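### 4.2 A demonstração pública

A terceira sessão de observação coincidiu com o dia aberto do laboratório de Bragança, em 30/10/23, o que nos pareceu uma boa ideia durante a fase de planeamento. O protocolo previa visitas em grupos de 15 pessoas, com 11 minutos por grupo, incluindo a explicação inicial, uma tarefa de manipulação e as perguntas. A explicação inicial consumiu, em regra, os 11 minutos.

A tarefa foi a mesma das sessões fechadas de abril: localizar e deslocar uma peça de loiça numa mesa com outros utensílios de cozinha, a partir da vista da câmara de punho (Figura 3). O controlador Skundow correu na versão descrita na secção 3, sem ajustes para a ocasião. A Jandberg, parceira do projeto, sugerira uma banda sonora. A sugestão ficou registada em ata e não teve seguimento.

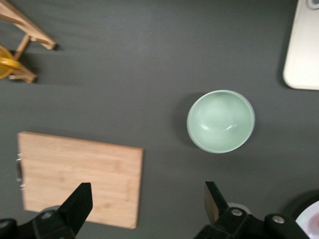 *Grupo de Manipulação e Interação, Departamento de Automação, Laboratório de Bragança*

**Figura 3.** Vista da câmara de punho, com os dois dedos da garra afastados e a taça verde-clara entre eles, um pouco mais acima. À esquerda, a tábua de corte.

Os visitantes viam esta mesma imagem num monitor ao lado da bancada. A decisão foi pedagógica, e os seus efeitos merecem uma nota. Esperávamos perguntas sobre calibração, iluminação e oclusões; a tábua parcialmente tapada por um dos dedos dava um bom pretexto para falar destas últimas. As perguntas recolhidas incidiram sobretudo sobre se o robô também lavava a loiça. A segunda categoria mais frequente era uma variante da primeira, com referência a tachos.

Do ponto de vista experimental, a taça é um objeto cómodo: aberta em cima, de contorno redondo e com bom contraste sobre o tampo cinzento-escuro. Os reflexos no interior são pequenos, mas obrigam a algum cuidado na segmentação. O suporte de madeira, com as suas ripas finas, é bastante menos cooperante. Conquistou, por isso, a simpatia do público, que pediu repetidamente ao operador que tentasse pegar nele. O operador invocou o protocolo.

O tempo limite por tentativa foi de quase 800 segundos nas sessões fechadas, valor incompatível com a paciência de uma fila. Na sessão pública, o operador podia interromper a tentativa a pedido de quem conduzia a visita. Estas interrupções foram assinaladas no registo e excluídas da comparação da secção 5. Excluímos igualmente as tentativas em que um visitante se apoiou na bancada, gesto que o folheto da Erkport desaconselhava em letra de corpo reduzido.

Há uma limitação adicional. Quem opera o sistema diante de espectadores tende a escolher trajetórias mais amplas e lentas do que as necessárias, talvez por elegância. Não dispomos de uma métrica para a elegância. Comparámos apenas a duração da aproximação e o número de correções antes do fecho da garra, com os registos amostrados a intervalos regulares e guardados no formato já usado em abril.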